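Hand-held gripper demos vs. teleop for packing tasks: what did you see?

Board: Learning from Demonstration
Started by griet_s

griet_s
Hi everyone, and thanks in advance for reading what is going to be a long one (my posts always are, sorry!). We just finished a comparison I have been wanting to do since June and I would love some friendly poking at it before we write it up.

The task is packing snacks into a cardboard box. We collected 200 demonstrations with a pair of hand-held grippers, one in each hand, in ordinary homes. Then we collected the same number by teleoperating the arms in our lab at Sarncombe. Same policy, same training recipe, same 20 test layouts at the end. The hand-held policy finished 70 percent of the layouts. The teleop one did noticeably worse, and most of its failures came from thin, floppy packets that it nudged around without ever getting a finger under.

My reading is that people holding the tool in their own hands do all sorts of clever little things with soft packaging that they would never bother with over a teleop link. They drag by a corner, they pinch a loose edge, they steady the pile with the other hand. Does that match what the rest of you see?

ruvwood_riet
Lovely work, Griet, and congratulations to whoever did the home visits, I know how tiring those get. I do have a worry, though. You say the same number of demonstrations, but hand-held demos come from homes and teleop demos come from one lab bench. So you changed the collection method and the variety of the surroundings in one go. I'd be nervous about giving all the credit to the hands.

We ran into this at Ruvwood with a folding task. Once we moved the teleop setup between rooms, a good part of the gap closed. It didn't all go away, I'll grant you that.

griet_s
Riet, yes, fair, and Marloes has been telling me the same thing over lunch for weeks. We did do a small version with the hand-held grippers used only on the lab bench. It landed between the two, but with 2 operators and a handful of layouts I didn't want to lean on it.

wlanz
I'll be the grump. Where were your test layouts? If they were on the lab bench, then the home data had the harder job and the result is more impressive than you're making it sound. If they were in a home, Riet's point gets a lot stronger.

Also, 20 layouts is thin. A few lucky grasps either way and your headline number moves quite a bit. I'd run each one several times before putting it in a paper.

griet_s
Test layouts were on the lab bench, on a plain cloth. And yes, more repeats are coming, I promise!

evelien_vd
Could you show what the home episodes look like? I've only used hand-held grippers for hard things like cups and blocks, and I have trouble picturing how you'd get hold of a flat packet with two stiff fingers. When I tried it on bags of rice crackers I mostly pushed them across the table and said bad words.

griet_s
Of course! A view from one of the grippers during a packing episode on a bed, so soft underneath as well, which I think matters: 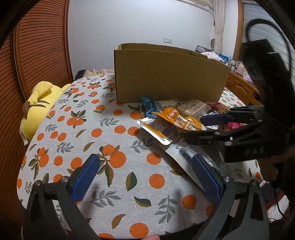

Left gripper on the strip of the white-and-orange packet, second gripper coming in from the right.

Look at where the fingers have hold of it, Evelien. The long white strip gives the pads something narrow to close on, and the packet itself can stay lying flat. I went through a lot of teleop episodes looking for anything similar and people nearly always went for the middle of the packet.

evelien_vd
Oh, that helps so much, thank you. I would never have thought of the strip. The patterned sheet must be a nice test for the vision side too, with all those oranges everywhere.

ruvwood_riet
That is a good grasp, I admit it. It still makes me want to ask whether your teleop people were ever told they could grab a strip or a corner. Ours were very obedient and did whatever the first training clip showed them.

griet_s
Hmm. The teleop instructions said "grasp the item securely." The home instructions said "pack the box the way you like." I had not thought of those two sentences as part of the method and now I am a bit embarrassed.

wlanz
There's your next experiment, then. Same wording for both groups, and label the grasps by where they land: middle, edge, strip. I'd believe a difference in grasp type well before I'd believe a success rate.

marloes_k
Griet's lunch companion checking in. I've started the grasp labels on the home set and can share the sheet when I'm through the first half. Riet, would you be willing to label a few of the same episodes, so we can see if we agree on what counts as an edge?

ruvwood_riet
Happy to. Send them over, and please include some of the messy ones.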